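Pads on the hand-held gripper: foam vs fabric vs give up
Bench and Small Arms > Grippers

coldsolder
June 8, 2020

Has anyone run the Vasseur hand-held against the Gilska on clear plastic? We have both for a month and have to send one back. The Gilska closes harder, the Vasseur closes nicer, and my boss would like that expressed as a number. So far I have 38 grasps on each and an opinion.

The test piece is an acrylic card holder, the two-compartment kind. I picked it because it's light, slick and nearly invisible to the wrist camera, so everybody loses equally.

pelmet_jon

Gilska, and it isn't close. More than 600 picks on mine and the jaws still meet. I'd also ask what shape your pads are in before blaming either brand.

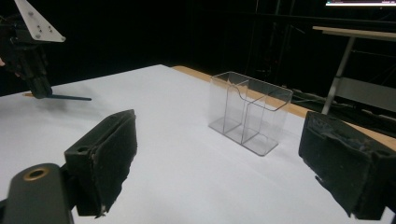 Barbara Brzozowska
Moderator, Grippers

Since pads have come up, mine are a disgrace. Both are ragged, the right one has a flap hanging off near the bottom, and the left is frayed along its lower corner. I keep meaning to replace them, the way I keep meaning to learn Portuguese.

Coldsolder, go for the divider on that holder if you can. Closing across both compartments squeezes the thin walls and you end up measuring how bendy acrylic is. And watch the edges in your footage. Clear on white leaves you a few pale gray lines to aim at, so if you're comparing cameras too, do that as a separate test.

pelmet_jon

Disagree on the divider. Nobody using this thing for real gets to choose the convenient wall. Grab it wherever and count the drops.

Barbara Brzozowska
Moderator, Grippers

Then you're testing the operator, and I've met the operators.

tinwhistle2

We put Roturden silicone over the old pads in April. Great on acrylic, terrible on paper, which it now refuses to let go of. Took 2 evenings and a vocabulary I don't use at home.

coldsolder

OK. New pads on both, 100 grasps each, half on the divider and half wherever Jon likes. Does the Roturden stuff come in anything thinner? The Vasseur doesn't open very wide as it is.

tinwhistle2

Brirnby sells it in a thinner sheet. Cut it oversize and trim after the glue sets. Ask me how I know.

pelmet_jon

Still Gilska.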